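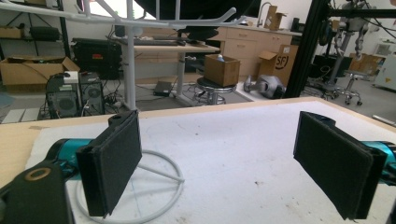 Les deux doigts de la pince et leurs patins en mousse noire, au-dessus de la feuille de mousse blanche. Entre les deux, le support tubulaire à socle rond.

Remplacer et régler les patins en mousse d'une pince à main

Mis à jour le 16 juillet
12 partages
4 commentaires

Cette fiche concerne la pince à main Harholm à deux doigts, celle que nous utilisons à l'atelier Derville pour les essais de saisie. La procédure vaut aussi pour l'ancienne version, sauf le serrage des brides, traité à la fin. Il faut compter 30 minutes pour les deux doigts, hors temps de collage.

Quand changer les patins

La mousse se tasse avec l'usage. Le patin garde sa forme à l'œil, mais il ne revient plus complètement après une prise. Appuyez avec le pouce au centre, relâchez, et comparez avec un patin neuf. S'il reste un creux au bout de quelques secondes, on change. On change aussi dès que le bord feuilleté commence à s'ouvrir, même si le reste est bon.

Ne changez jamais un seul côté. Un patin neuf en face d'un patin usé décale la prise, et les objets légers tournent à la fermeture.

Matériel

Une paire de patins neufs (bande Zendale, coupée au format)
Un cutter à lame neuve
De l'alcool isopropylique et un chiffon non pelucheux
Une petite clé six pans
De la colle contact souple
Une feuille de mousse blanche pour protéger la table
Un objet de contrôle, creux et peu stable de préférence

Dépose

1. Coupez l'alimentation de la pince et débranchez-la. Ouvrez les doigts à fond, à la main.

2. Posez la pince sur la feuille de mousse, doigts vers le haut. Desserrez la petite bride noire au sommet du patin. Un demi-tour suffit, inutile de la sortir.

3. Décollez l'ancien patin en partant du bas. Tirez lentement et à plat. Si la mousse se déchire, passez le cutter presque parallèle à la surface du doigt, sans entailler le corps.

4. Nettoyez la face d'appui à l'alcool jusqu'à ce que le chiffon ressorte propre. Laissez sécher.

Pose

5. Présentez le patin neuf à sec. Il doit arriver à ras du bout du doigt, sans dépasser vers la table. S'il dépasse, il frotte quand on prend un objet par la base.

6. Encollez les deux faces en couche mince, attendez que la colle ne file plus au doigt, puis appliquez en une seule fois. On ne repositionne pas.

7. Resserrez la bride jusqu'à ce qu'elle touche la mousse, puis un quart de tour. Si la mousse gonfle de chaque côté de la bride, c'est trop serré.

8. Laissez reposer une nuit avant de travailler avec.

Réglage de l'angle

Les patins ne se montent pas parfaitement parallèles. Une légère inclinaison vers l'intérieur aide à garder les tubes et les tiges, qui glissent facilement entre deux faces droites. Desserrez la vis à la base du doigt, inclinez, resserrez, puis faites la même chose en face. Fermez à vide : les deux bords doivent se toucher en même temps.

Contrôle

Commencez par une pièce légère. Fermez doucement sur la partie verticale, soulevez de quelques centimètres, attendez, reposez. Recommencez plus haut sur la pièce, puis plus bas. Si elle pivote toujours du même côté, reprenez l'angle du doigt opposé.

Passez ensuite aux masses étalonnées : 200 g, puis 550 g. À 700 g la mousse travaille beaucoup, et nous n'allons pas au-delà avec ces patins.

Notez la date de pose dans le cahier de la pince, avec la référence de la bande. Depuis mai, Ea Fogh tient aussi un relevé des durées de vie par lot, pensez à lui transmettre les patins usés dans un sachet marqué gauche ou droite.

Ancienne version

La bride est rivetée. Bjarke Oddsson la remplace par une bride à vis Schwerdtfeger, qui se monte dans le même perçage. Il faut ébavurer le trou avant, sinon la vis prend de travers.

7 personnes ont trouvé cette page utile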